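I've had the Durside grout kit since June, and I promised a few of you in the comments that I'd write it up once I'd finished the bathroom. Well, the bathroom is finished, the kitchen wall is mostly finished, and I have opinions!

A bit of background first. Our bathroom tile is yellow. Proper egg-yolk yellow, floor to ceiling on the long wall, and it came with the house. Everybody who walked in told us to rip it out. I got one quote for that, laughed, closed the email and started reading up on grout instead. Tile is tough stuff and mine was in good shape. It was the lines between that looked awful — brown near the tub, gray up top, and crumbling in the corner by the window.

## What you get

The kit comes in a flat cardboard box with:

- a hand scraper with 2 spare blades
- a rubber float
- a sponge (big, yellow, very nice, more on that later)
- a bag of powdered grout in the color you pick
- a little bottle of sealer with a brush in the cap

I picked the color called Oat. On the website it looks like cream and in the bag it looks like sand. On the wall, dried, it's somewhere in the middle, and I like it a lot more than the bright white I nearly ordered. White next to strong yellow can look a bit like a diner. If you're stuck on color, mix up a spoonful and smear it on a piece of card, then leave it overnight, because wet grout is a big fat liar.

## Scraping, ugh

The scraper is good. The handle is chunky and has a soft bit where your thumb goes, and the blade bites into old grout without skating off onto the tile (I scratched one tile, down low behind the toilet, and that was me being in a hurry). I'd used the Zirkach one before, at my old apartment, and the Durside is miles more comfortable. With the Zirkach my palm was sore after ten minutes.

But it's still scraping. There's no way around that. I did it in the evenings with the radio on and it took me most of two weeks. If your wall is any bigger than mine, borrow or rent a power tool for the long straight runs and keep the hand scraper for corners and around the faucet. I wish I had.

Vacuum the lines when you're done, and then wipe them, and then vacuum again. I skipped the second vacuum on one patch and I could feel the grit under the float the whole time.

## Mixing and filling

The instructions say to add the powder to the water, a bit at a time, and stir until it's like peanut butter. I'd call it more like thick frosting. Let it sit, stir it again, and only make as much as you can use in half an hour. My first batch went stiff in the bucket while I was fussing with masking tape.

The float is my one real grumble. It's fine! It works! But the rubber is a little too soft, so it dips into the joints and pulls some of the grout back out as you go across. You have to hold it at quite a steep angle and push harder than you'd think. By the third row I'd got the knack, and by the end I was almost enjoying myself, but I did go back over the first two rows the next day. I later bought a Hou float on its own for the kitchen and it's firmer and better in every way.

Go diagonally across the tiles. I know every video says this, I still forgot.
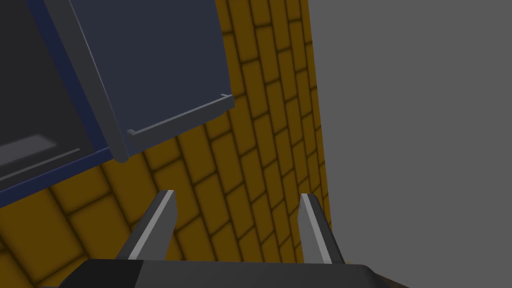

## The sponge deserves its own section

I love this sponge. It has rounded corners so it doesn't dig lines into the fresh grout, it holds a ton of water, and it wrings out nearly dry with one squeeze. I've bought two more since. Rinse it constantly and change the water before you think you need to. The hazy film that shows up afterward buffs off with an old T-shirt.

## Sealer

Meh. The bottle is tiny. It says it covers a standard bathroom wall and it ran out on me with the whole strip above the tub still to do, so I finished with a bottle of Girnano that I had to drive across town for on a Saturday. The brush in the cap is handy for the corners, but for anything longer it's slow and it drips. The Girnano has a roller top and I did the rest of the wall before lunch.

Both have held up the same so far, for what it's worth. Water beads on both and I can't see where one stops and the other starts.

## Should you buy it?

If you've got one wall or a shower to do and you don't own any of this stuff yet, yes, I would. The scraper and the sponge are worth having and the grout itself has set hard, with no cracks that I've found (and I've looked, believe me, I spend my whole bath staring at it now). If you already have a decent float, buy the grout and the scraper separately and get a bigger bottle of sealer.

A few leftover bits people asked about:

- **Smell:** the grout doesn't really have one. The sealer does, so open a window.
- **Knees:** get a pad for the bottom rows. A folded towel is no good after the first hour.
- **Corners:** leave the inside corners and the edge along the tub for caulk. I grouted one corner by mistake and had to pick it all out again.
- **Leftover powder:** mine is in a jar with a tight lid, labeled, for touch-ups.

The kitchen is next, or the rest of it is. Those tiles are a pale green and the grout there is going to be Oat too, if they still have it in stock.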